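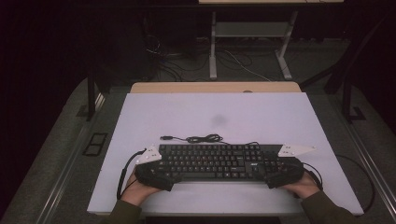
The Plain Black Keyboard Gets Its Due

By Valentin Buzatu
20/03/2018

Deadline in an hour, so, fast. I've spent the better part of a month on one subject and that subject is the cheap, black, full-size office keyboard. The kind with the number pad. The kind with a maker's name printed small and silver on the frame — Acer, on the one I kept going back to — and a thin black cord that never once lies flat.

Why bother? Because everyone has one and hardly anyone looks at it. Ask a friend to draw the keys to the right of F12 from memory. Go on. I tried it at the Sarnero office, a lot of blank faces, one guy drew a second Enter key up there and defended it for ten minutes.

Relu Toma runs the hardware shelf at Arkari, a secondhand office supply place with a narrow door and very bad parking. He had 858 keyboards in stock the morning I came by. Black, nearly all of them. Stacked on edge like records.

"People come in wanting the clicky ones," he told me. "Then they go home with one of these. It's quiet, it fits the desk, the kid can spill juice on it and nobody cries."

He won't clean them with anything fancy. Soft brush first, turn it over, tap the back, wipe. Cloth barely damp. He unplugs it before any of this and so should you. Cord gets coiled loose, never wrapped tight round the body, that's how they split at the strain relief. He showed me a bin of split ones. Sad bin.

Then I asked about wear and he got going. Space bar goes shiny first, always a patch on one side, you can tell which thumb. Then E and A. Then the left Shift. The printed letters go after that, on the cheap ones, and you get a keyboard that's all blanks in the middle and perfect round the outside.
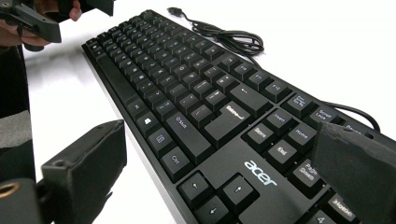 The Far Side of Enter

Nobody's favorite part of the board, this one. Print Scrn, with SysRq squeezed in under it. Scroll Lock. Pause. Three keys that have outlived just about everyone who knew what they were for.

Print Scrn at least still earns its place. Scroll Lock — I asked around. At Voicu, where they do bookkeeping for half the street, one desk uses it daily for moving through a spreadsheet without moving the cell. Everyone else there had hit it by accident, sworn at the arrow keys, and restarted the computer.

SysRq is older still. Goes back to the days of big shared machines and most desktop programs ignore it completely.

The menu key, the one with the little square icon between the Windows key and the right Ctrl, that's the one I came around on. It does what a right click does. I'd gone 4 years without pressing it on purpose. Now I fix spelling with it all day, or I would if I had time to fix my speling.

And the number pad. I wanted to hate it. It pushes the mouse out to where your shoulder complains, Relu says that's the single biggest gripe he hears. But watch a bookkeeper enter 200 receipts on one and tell me to saw it off. I did the same pile on the top row at Voicu. Gave up before lunch. My 5s kept coming out as percent signs, don't ask.

Speaking of the left hand. That's where the real work is, W E R, S D F, Z X C V, Alt just under. Copy, paste, undo, save. Relu's advice for a used board is to type one line of nothing but left hand letters, slowly, and listen. A tired key sounds different from its neighbors. Softer. Then do the space bar at both ends, it should come up level.

He sells a wrist rest by Plukine too, foam thing, I bought it, the dog has it now.

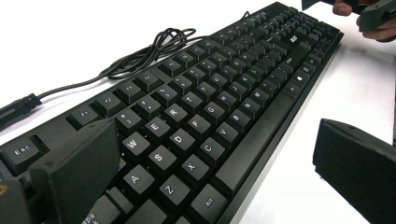
Can I take the keys off to clean underneath?

Most of them lift off with a flat plastic tool, gently, from one corner, but leave the space bar alone. It often has a wire bar under it that is a pain to seat again. Take a photo of the layout before you start. Relu gets a few every May, spring cleaning, carried in with the keys in a sandwich bag.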